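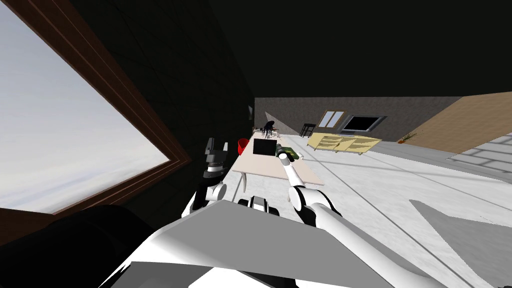 Households in the Piltent district have been inside the alert zone since the February ceasefire lapsed, and most of the preparation that can be done in an apartment costs little. Start with the glass. In past exchanges of fire along the Stodura line, far more homes lost windows than walls. A large pane with nothing but pale sky behind it, like the one in the thick brown wooden frame, has no building outside to shield it and should be treated first. Small panes that face a courtyard can wait. The tips on this page apply to rented and owned homes alike and do not replace the instructions of the local civil defense office, which take priority wherever the two differ. Updated 7/23/18.

Windows

Tape does not strengthen glass. It may hold some of the pieces together, and it may also produce larger pieces. Use clear safety film made for the purpose. Clean the pane with dish soap and water, scrape off paint specks with a razor, and rinse twice. Spray the glass and the adhesive side of the film with a weak soap solution, lay the film from the top down, and push the water out with a squeegee, working from the middle toward the sides. Leave the window closed until the film has cured. The label gives the time, and it is longer in cold weather.

Film trimmed short of the glass holds the pieces to one another but does not hold them in the opening. If the maker supplies an edge-anchoring kit that suits the frame, fit it. On painted wood, test the adhesive on a hidden spot, as it can lift old paint when removed.

Heavy curtains, kept closed, catch part of what the film does not. Weight the hems. A length of light chain sewn into the hem works and can be washed with the curtain. Move beds and desks away from the glass now, while there is time to do it properly.

Light discipline

When the district orders lights out, the order covers anything visible from outside, including appliance displays and the lamp in a stairwell. Roller blinds leak at the sides. Screw a strip of wood along each side of the opening so that the blind runs behind it, or hang blackout cloth that overlaps the wall by a hand's width.

Check from the street after dark with every lamp on. Leaks that cannot be found from inside are obvious from the sidewalk. Chalk the position on the inside wall and fix them the next day.

A lantern rated at 1,000 lumens is too bright for a small room under these rules. Use its lowest setting and point it at the ceiling. Do not use candles in a room hung with cloth.

Choosing the room

The usual advice is two walls between the occupants and the outside, no windows, and as low in the building as possible. A hallway often meets the first two conditions. Bathrooms are a poor second choice in many buildings because of the tile, the mirror and the glass shower screen. Basements are better than hallways if the door opens from the inside and there is a second way out.

Take down whatever hangs overhead: framed pictures, glass lampshades, high shelves with jars on them. Ceiling finishes deserve the same attention. Tap each tile with a knuckle. A hollow sound means the bond has failed, and a failed tile should come down before it falls.

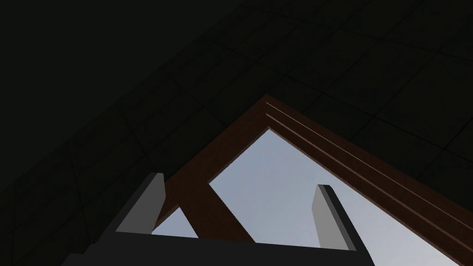

Water and food

Fill containers before they are needed. Pumping stations on the Skevovow side have been shut down at short notice, and pressure on upper floors goes first. Use food-grade containers with screw caps. Wash, rinse, sanitize with unscented household bleach diluted as the label directs, and rinse again. Date each container with a marker and replace tap water every six months.

Store water low and spread out. A container of eight gallons weighs more than most people can carry up stairs, so keep smaller ones for moving and one large one with a tap for the kitchen. A bathtub of tap water is useful for flushing. Do not drink it. Keep the door shut if there are small children in the home.

For food, choose items that need no cooking and no added water. A can that holds 700 grams feeds two adults one meal and leaves nothing to refrigerate. Larger cans leave food that spoils. Keep a manual can opener in the same box as the cans and a second one elsewhere.

Generators, camp stoves and charcoal are for outdoor use only, well away from doors and windows. Carbon monoxide has no smell. A battery-operated alarm belongs in the room where people sleep.

Shutoffs and hand tools
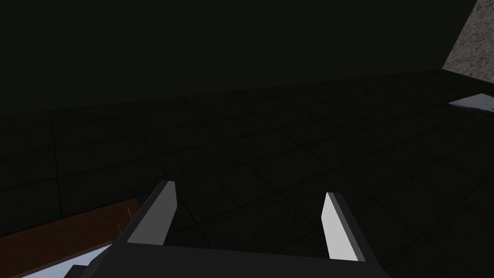
Each adult should be able to close the water, electricity and gas without help and without good light. Walk the route once with a flashlight and once with the flashlight off. Most shutoff handles are dark and sit in dark cabinets, so the hand has to search for them. The two fingers in the picture space above have pale inner faces against dark gray housing, and those flat faces are what the eye finds first. The same contrast can be had with a strip of white tape on the working side of a valve handle and on the jaws end of the wrench kept beside it. Wipe the metal with rubbing alcohol before taping.

Hang the wrench next to the valve on a short cord. Try it on the valve now. An adjustable wrench should be set to size and the setting marked with a scratch or a dot of paint.

Close the gas if there is a smell or if the district orders it. Leave on foot without touching a light switch and call from outside. Once closed, the gas is reopened by the utility. Leave that job to them even if the neighbors have service.

Radio and papers

Phone networks slow down during alerts. Keep a battery radio set to the district station and write the frequency on the case. Store batteries outside the radio, in their original pack, and check the contacts for corrosion when the water is changed.

Copies of identity papers, leases and insurance policies go in a zip bag, with the originals in a second bag near the door. War damage is excluded from most home policies, so photograph each room now. Claims to the district compensation desk are made on Form 305, and the desk asks for dated photographs and receipts. Print the photographs as well.

Materials

The Lehner hardware store in Piltent cuts safety film and blackout cloth to size. Measure the visible glass, not the outside of the frame, and bring the figures in inches. Blackout cloth should be hemmed before hanging, as the coating cracks along a raw edge. Store leftover film rolled, never folded, in a closet away from heat.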